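About Trerkska

Work surfaces, fixtures and holding methods for small workshops and teaching benches

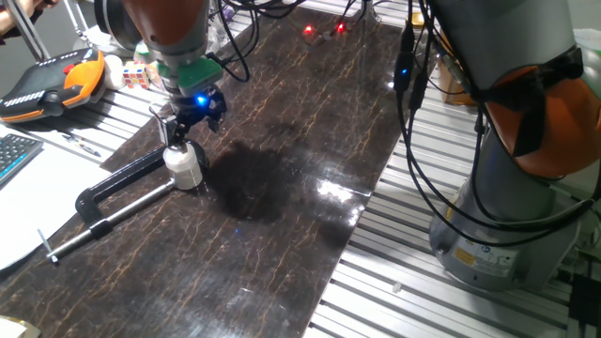

A white plastic container held on the dark patterned top by a C-clamp.

Trerkska designs and fits work surfaces for benches that have to do more than one job. We supply the top, the slotted aluminium sections on either side of it, and advice on how to hold a part still while it is being worked on. Most of our customers run technical colleges, repair shops or small test rooms, and most come to us with a bench that already exists and a part that will not stay where it is put.

The firm was set up in Gisbridge by Yaroslav Kushnir and Fiachra Moriarty. Yaroslav trained as a toolmaker and draws the fixtures. Fiachra looks after surfaces and finishes, and keeps the sample library. There are now 9 of us in a single unit, with the cutting area at the back and the trial benches near the loading door.

What we make

Our standard bench has a flat central panel with slotted aluminium to the left and right. The slots take stops, brackets and machine bases. The panel takes the part. Keeping the two apart means the panel can be lifted out and changed without disturbing anything bolted to the sections beside it. The longest panel we cut is 2,000 mm.

Panels are offered in plain and patterned finishes. The dark brown with branching golden-tan veins is the one most often asked for, although it was first stocked as an offcut line. It is a glossy finish and throws back a strong patch of light under a single lamp. Where a customer needs even lighting for inspection work we fit the matt grey, or move the lamp.

How we approach holding

Round, thin-walled plastic parts are the usual difficulty. A white cylindrical container on a smooth top will turn or slide under a light side load, and a vice tends to push the wall out of shape. The C-clamp remains our first suggestion. It is cheap, it can be set from one side of the bench, and its T-handle gives enough feel to stop before the wall gives way. We advise the following:

Set the clamp so that the handle can be turned through its full circle.
Bring the screw up by hand and stop at first contact.
Add a quarter turn, then check that the part does not rotate.
Keep the space above the rim free for whatever has to reach it.

For repeat work we replace the clamp with a shaped block, known in our price list as the Pidum block. It bolts into the slots and locates the part on its outside diameter. The block is worth having for long runs. For short runs and one-offs the clamp is quicker – and most of our own trials still start with one.

Records and support

Every fixture we draw is given a number and kept on file with its dimensions and the panel it was tried on. As of 21 March 2023 the file held 1,072 drawings, of which 303 are for round containers and lids. Customers may ask for any drawing made for them at no charge. Replacement panels are cut to the original drawing – please quote the number stamped on the underside.

Larger frames are welded for us by Bakker, two streets away, and assembled here. The trial benches can be used by customers who bring their own parts. Please book through the office and send the outside diameter, height and wall thickness beforehand. The unit closes for stocktaking during the last week of November.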